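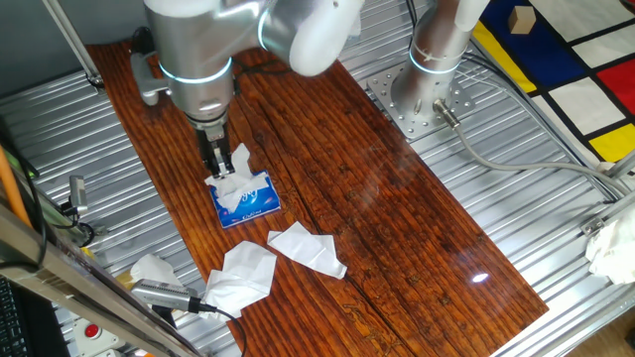 Tissue Pull, Hokville set

README, last edited in December by Howard Dobson

Summary

Recordings of a robot arm pulling facial tissues out of a small blue pack, one at a time, and letting go of them on a wooden board. 492 episodes, all teleoperated. Two views per episode: one fixed, one at the wrist. Joint positions and gripper opening are logged alongside.

Why tissues

Kenza Ait Brahim and I got tired of reading that household robots are a year or two out. The demos behind those claims mostly use blocks, mugs and folded towels that somebody squared up beforehand. A tissue weighs next to nothing, changes shape when you touch it, and sometimes brings the next one along. A toddler can empty a pack of them. We wanted to know how far a decent arm gets with a person driving it, before anyone talks about doing it alone.

What counts as a success

One tissue out, released clear of the pack, pack still where it was. Tearing is allowed if the whole sheet comes out. Two sheets at once is a failure, and we labeled it that way even when it looked good on video. Kenza relabeled everything after I was caught being generous.

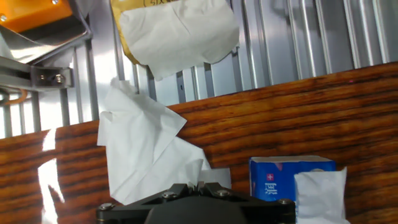 The wrist view is the one people ask for, and it has a real problem: once a sheet bunches up over the fingers, it can hide most of what you would want to see behind it. Policies trained on that view alone did badly for us. Adding the fixed view helped some. We don't have a fix for it.

Files

episodes/ - one folder per attempt
labels.csv - outcome, operator, notes
splits/ - train and held-out lists, 175 episodes held out
extras/ - 1,244 still images with grasp points marked by hand

Known problems

- Loose tissues from earlier pulls are often left lying on the board. A model can learn to pick those up instead and look busy.
- The board is shiny. Glare moves with the lamp and we didn't control for it.
- 3 operators, one of them much better than the others. Check the operator column before you average anything.
- White on white. Where two sheets overlap, our own labelers disagreed on which one was being held.

What this does not show

It doesn't show a robot doing a chore. A person is steering in every episode, and a person swaps in the new pack. If you train on this and get a good number on the held-out list, you have a policy for this pack on this board. Please try another brand and a different table before writing "household" in a title. Arkent sent us a slide that skipped that step and we asked them to take our name off it.

Changes

v2: relabeled outcomes, dropped episodes with missing gripper logs
v1: first upload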